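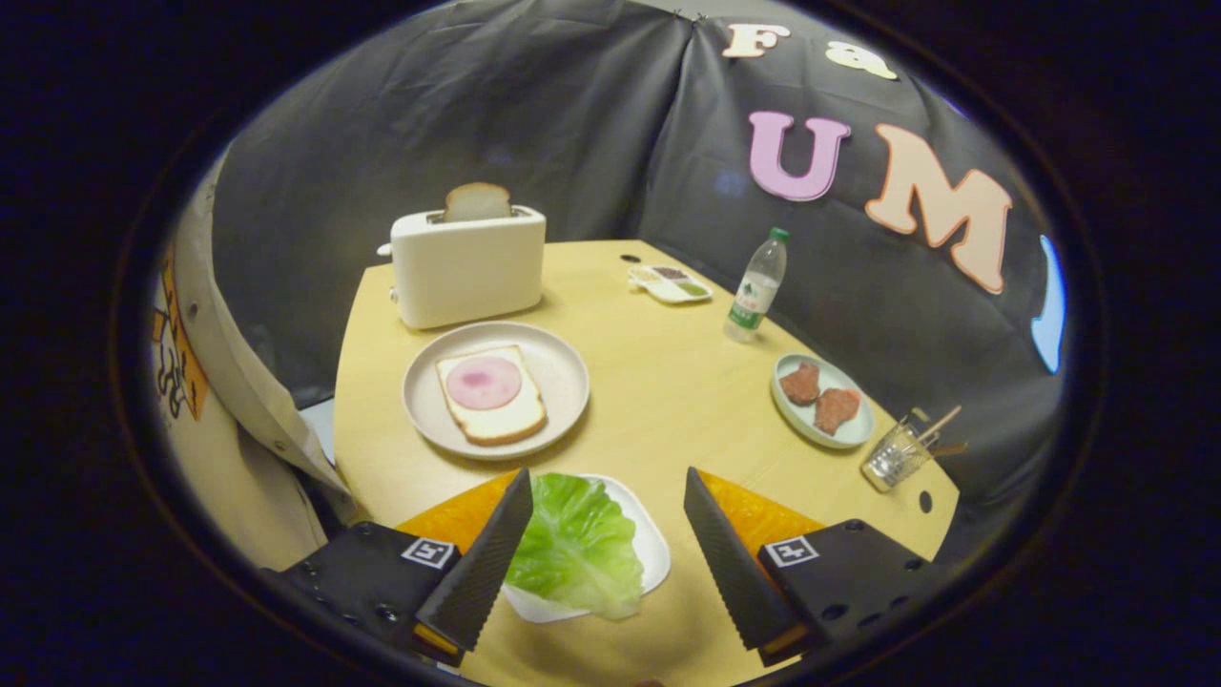

Ruben Martens wrote to me that a ham sandwich must have the lettuce directly on the ham, never against the bread, and that he will not discuss it. I read his message two times and then I decided to make a whole page about sandwiches, so he has at least something to look at while he is not discussing it.

Welcome to the sandwich page of our small kitchen in Dodness. We eat here at noon most of the days, and since March I try to write down what we make. It is simple food. A few slices of bread, something from the refrigerator, something green. I have learned that simple food still has many small questions, and people have strong feelings about them. I put my notes under the pictures, and where I have no picture I put only the notes.

Ham and lettuce, the one from the top of the page
White bread, a round slice of ham and one leaf of green lettuce. The leaf gets its own plate and the bread another one, with the toaster and the sauces on the same table. I like the lettuce with the ruffled edge, because it gives some height to the sandwich and it does not slide out so easily as a flat leaf.

About the bread
For this sandwich I buy the square white loaf from Lodhi, the bakery near the bridge. One loaf gives 19 slices if you do not count the two ends. My mother always counted the ends. The bread is soft and a little sweet, and on the first day I would not toast it at all. On the second day I toast it lightly, on the third day more. After this it becomes bread crumbs.

About toasting
Our toaster has a lever at the side and it is quicker than the old one, so I had to learn it again. For a ham sandwich I want the bread warm and only a little brown. If it is too dry, it breaks at the first bite and the ham comes out on the other side. Let the toast stand up for a minute before you put anything on it. If you lay it flat on a plate it gets wet underneath, and I find this very sad.

About the ham
Cooked ham, sliced thin but not so thin that you can read through it. A round slice on square bread leaves the corners empty. Ruben folds his slice in half and moves it to one side, then adds a second one folded the other way. I leave the corners as they are – they are good for holding the sandwich.

About the lettuce
Wash it in cold water, shake it, and dry it with a clean towel. One head gives us 8 good leaves for sandwiches, and the small ones from the inside go in a salad. I keep the washed leaves in a box with a sheet of kitchen paper, and they stay fresh for nearly 12 hours on the counter or some days in the refrigerator. Take out the thick white part at the bottom if it bothers you. My niece calls it the bone.

About the sauces
I prefer that everybody takes sauce for himself at the table. Then the sandwich is not already wet when it arrives. One dark sauce and one green sauce are enough for ham. The dark one I cook from onions and vinegar, following a recipe from the Istavora calendar that hung in our kitchen for many years. The green one is parsley, oil, salt and a small piece of garlic. Mustard is also possible, but then I would leave out the vinegar one.

About cutting
From corner to corner for guests, straight across for a lunch box. I use the bread knife and I do not press. If the lettuce is pulled out by the knife, the knife is too dull or you are in a hurry.

What we drink with it
Water, mostly. In winter, black tea with a slice of lemon.

Readers' corrections
A reader in Sellcombe asked for a version with cheese. Put the cheese on the warm toast first, then the ham, then the leaf. She also told me that "bread crumb" and "breadcrumb" are both correct, so I leave it how I wrote it.

Next on this page will be egg sandwiches, when I have decided how long to boil the egg. At the moment I am at 8 minutes and Ruben is at ten.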